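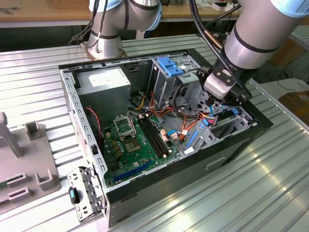 Old tower, empty socket – keep it or take it apart for good?
Plarnley Repair Forum > Desktops

kettlebird
Good evening to all. I have on the table an old black office tower which I want to bring back to life for my nephew. The processor was already taken out when I got it, and the retention bracket stands open. The rest looks complete to me: power supply, green board, two memory slots, blue expansion slot, a drive cage with a blue latch.

My questions are simple. Is it worth to buy a used processor for such a board? And in which order do you take out the parts for cleaning? I am careful with my hands but I never did a full strip before, only changed memory and one fan.

My budget is 40, everything included. The nephew is 8 and will do school work and some drawing.

ostrava_pete
First thing, look at the socket pins before you spend any money. Use a strong lamp and look from the side, then turn the case and look again. If the processor left a long time ago and there was no plastic cover, the chance of a bent pin is high. I bought 4 boards like this in one lot and only one of them was good.

halfbyte
Close the bracket when you are not working on it! An open socket is asking for a screw to fall inside. A piece of clean card on top is also fine.

kettlebird
Thank you both. I looked with the lamp and I see no pin standing different from its neighbors, but my eyes are not young. I will ask for a magnifying glass at work.

Mirnon
I will be the unpopular one. Don't do it. By the time you have a processor, a cooler, memory and a small SSD you are over your 40, and you still have an old power supply that you don't know. A complete used machine of the same age costs the same and somebody has tested it.

ostrava_pete
Mirnon, this is true if you buy everything. Many of us have a drawer full of memory from that time. I would send two sticks for the postage.

Mirnon
And the power supply? You send this also?

halfbyte
A power supply can be tested. I agree that an unknown one should not go into a child's room without a test, but it is not a reason to throw away the whole computer.

kettlebird
Please, no fighting for my old box. I like the work too, it is not only the money. Can somebody tell me the order for the drive bays? I want the cables out of the middle, because all the orange, red and yellow wires lie across the case and I cannot reach the board well.

ostrava_pete
My order, with the plug out of the wall and the case on its side:

1. Take a photo of all cables from straight above. Then take another one.
2. Unplug the SATA data cables at the board. If there is a small metal clip, press it first, do not pull by the wire.
3. Unplug power from the drives.
4. Release the latch and take out the drives.
5. Now the big power plug and the small square one from the board.
6. Power supply out. In office cases there is sometimes a catch under it, so look before you use force.
7. Board last.
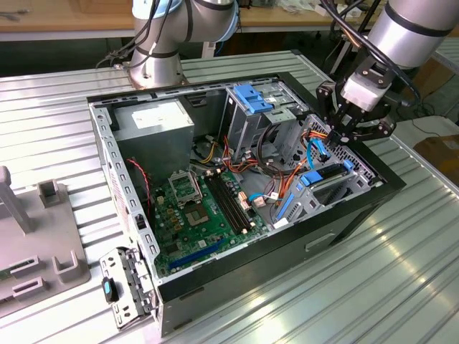
The small parts from the front side I put in a tray, and every bracket gets a bit of tape with a number. The blue plastic pieces break easily when they are old, and a new one is hard to find. I paid more for one latch than for the drive it was holding.

halfbyte
I would do the power supply before the drives, it gives more space for the fingers. But this depends on the case. Also don't forget the front panel plug. It has very thin wires and people tear it when they lift the board.

kettlebird
I did it this afternoon until step 5. One drive did not want to come and I stopped for a coffee – after that it went out with no problem. I found a sticker from Harncombe on the bottom with the number 74, I think it was the number of the desk or the room.

Is it normal that the fan wires are twisted together, red with black? I was thinking somebody did it by hand.

ostrava_pete
It is normal, many come like this from the factory. Leave them twisted, it keeps the case tidy.

Mirnon
OK, you are already at step 5, so I will stop complaining. If the supply passes the test, write to me. I have a cooler which may fit, but measure the distance between the holes first. I am not sending it twice.

kettlebird
Very kind. I will measure tomorrow in the morning and write the numbers here.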